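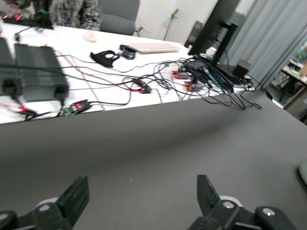

**Diario del taller, mayo. 8:15**

Se retoma la ordenación del cableado de la mesa blanca, pendiente desde la entrega del material de Ziravine. El estado de partida es el mismo que consta en la entrada anterior: los cables negros siguen enredados hacia el lado derecho y caen por el borde posterior, y la superficie útil resulta insuficiente para trabajar con comodidad. La superficie gris contigua queda fuera del alcance de esta jornada.

Se acuerda el siguiente orden de trabajo:

- corte de la alimentación y comprobación previa de cada línea;
- etiquetado en ambos extremos antes de desconectar;
- separación de los cables de alimentación y los de señal;
- fijación a la bandeja inferior con cinta de velcro.

**11:40**

Etiquetados 41 cables. La numeración sigue el cuaderno de Emine, que reserva del 100 en adelante para alimentación y del 200 en adelante para señal. Se han detectado dos etiquetas antiguas con la misma referencia; se anulan ambas y se asigna numeración nueva.

El grupo de conectores rojos y verdes situado hacia el centro de la mesa se deja como está. Los hilos rojos y negros que llegan a él no figuran en el esquema vigente, y no procede moverlos hasta disponer de la versión corregida. Se ha solicitado por escrito a Carvalho.

**13:30**

Interrupción para el almuerzo. Queda nota en la puerta para que no se restablezca la corriente.

**16:05**

El módulo verde de bornes se mantiene en el lado izquierdo, con el indicador rojo orientado de modo que pueda leerse sin inclinarse sobre la mesa. El cable negro fino que salía de él formando un bucle se ha recogido y sujetado al canto. Se propone sustituirlo por uno más corto en la próxima compra.

Los dos dispositivos pequeños, naranjas y grises, que se hallaban entre los cables se han apartado provisionalmente en una caja – sin desconectar – hasta decidir su ubicación. Convendría un soporte vertical. Plindance ofrece uno en su catálogo, aunque el plazo indicado es de 5 semanas y quizá sea preferible fabricarlo en el propio taller.

**18:20**

Cierre de la jornada. El borde posterior ha quedado despejado en su mitad izquierda; la derecha se abordará mañana. Faltan bridas reutilizables y un rollo de velcro negro, anotados en la hoja de pedidos. El suelo se ha barrido y los recortes de funda se han depositado en el contenedor correspondiente.

Pendiente: respuesta de Carvalho sobre el esquema.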